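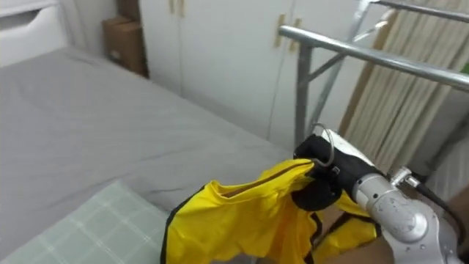

ok so the great April bedroom sort is happening. everything that lives in the closets gets looked at, on the bed, one piece at a time. yes I changed the sheet first. no I don't know why

the yellow one with the black trim!! I forgot I owned this. I bought it for a 2 day hike with Akash, wore it once, and he said I could be seen from Gomordale

keep or go? be nice

Jae-in says keep. Jae-in also has 89 t-shirts (we counted at New Year, it took an entire evening and a pizza) so I'm weighing her vote accordingly

gray sheet appreciation post while I'm here. plain gray goes with everything, and the green grid one looks so good on top of it. thinking of getting pillowcases in the same check if Arkia still has them

someone asked about the boxes by the cabinets. still there, still waiting, they're next on the list after clothes. maybe. there's a shelf I want that would fit that gap but it's 160 bucks and I'm not there yet

update, 4:30 pm: yellow stays. it gets a hanger and everything. three sweaters and the scratchy pants are going to Akash's sister

does anyone fold hoodies in a way that stays folded? mine slump by morning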